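Morthorpe Seasonal Sort: data card and notes for the people using it

Status: working draft, updated in December. Wrist camera stills and logs from the small-parts sorting cells. Read the part about people before you load anything, it's further down but it matters more than the file layout.

What it is

Recordings from tabletop arms picking small holiday novelties and dropping them in baskets. Spiders, witch hats, skulls, that kind of thing. At Morthorpe this is hand work and always has been. The firm started packing party goods in 1909 and the sorting bench has changed less than you'd think. Mixed returns come back after the season, somebody tips them out, somebody sorts them. Adebisi runs the arms, Dakska wrote the logging, Patinow keeps the label tool. Questions about labels go to Patinow, not to us.

Size

4000 episodes in the main set. 7 item classes. 2 basket classes (black, orange). An episode is one pick and one place, or one pick and one miss. Misses are kept. Please don't filter them out and then report a success rate, we had that happen.

Layout

episodes/ one folder per pick
wrist/ stills from the gripper camera
joint/ arm positions, csv
notes/ free text from whoever was on shift
labels.csv item class, basket class, outcome

Notes are typed fast and not cleaned. Spelling varies (spidr, spyder). We left it alone. If you need clean text make your own copy.
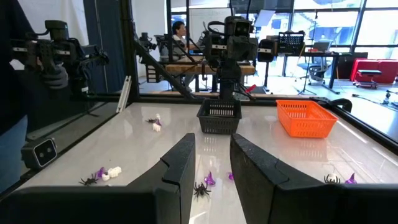 Task rules given to operators

Pick one item at a time. Item goes to the basket named on the shift sheet, and the sheet changes, so don't learn basket from color. If two items are hooked together, log "joined" and move on. Leg through a hat brim counts as joined. Do not nudge things apart with the fingertips, the arms are not good at it and it wrecks the timing column.

Known problems

Shiny table. Reflections move when the arm moves and the early detector took some of them for skulls. Better now, not fixed.

Hats. Thin rim, hard to grip from above. Side grips work more often but take longer.

Small broken pieces. Class is "fragment". Fragments were added late, so early episodes may have them under the parent item or under nothing at all. Check the version column.

Blur. Any still taken during a fast move is going to smear. We don't drop them. There's a blur score in labels.csv if you want to.

Drops after lift are marked "dropped" only if the operator saw it. Some were surely missed.

What changes for the people at the bench

This was asked for by the floor, so it goes in the card and not in a seperate memo.

Before: sorters stood at the bench the full shift in the return season. Hands in bins, same motion, wrists sore by lunch. Pay had a piece rate on top.

During the trial: same sorters took turns as operators. Sit, watch, log, take over when an arm stalls. Piece rate was switched off for trial shifts and replaced with a flat add-on. Several people said they liked the chair and hated the waiting. Watching a machine fail at a hat for the sixth time is its own kind of tired, and that's in the notes over and over in different words.

Speed: the arms are slower than a practiced sorter. Nearly 2 times slower on spiders, worse on hats. Anyone quoting this set as proof the bench can be cleared out hasn't read it.

Skill: new hires on trial shifts learned the logging screen before they learned the goods. Older hands can tell a good skull from a seconds skull by feel and there is no column for that. We tried to add one. Three people gave three different definitions, so it got parked.

Breaks: stalls don't care about breaks. In the first weeks operators were being called back mid coffee. Rule now is the cell stops when the operator leaves. This makes gaps in the timestamps, they are not errors. 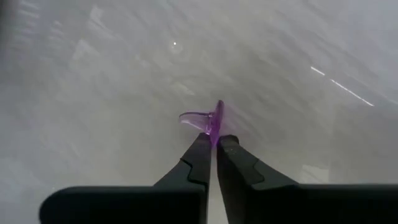
Consent and monitoring

Operators agreed to the logs being used for training arms and for nothing else. Not for scoring staff. Shift notes had initials in them, those are stripped. If you find one we missed, send us the episode number and delete your copy of the note.

Don't try to match shifts to people from typing style or hours. Small workforce, it would be easy, don't.

Stills can catch parts of the room past the table. Crop to the tabletop before you share any outside your own group.

Okay to use for

Grasp research on small light plastic parts
Clutter and reflection testing
Studies of handoff between arm and operator, if you keep the notes in context

Not okay for

Headcount planning
Rating or ranking workers
Claims about warehouses in general. One site, one kind of goods

Open items

Joined items need a proper label, one flag isn't enough
Piece rate question still open, floor and office don't agree
Side grip timing looks off by a constant in the first batch, Dakska is checking
Write up what operators did when they took over. Right now it's just "manual" and that hides most of the intresting part

Changes

v2: fragment class added, initials stripped, stop-on-leave rule noted
v1: first share inside Morthorpe only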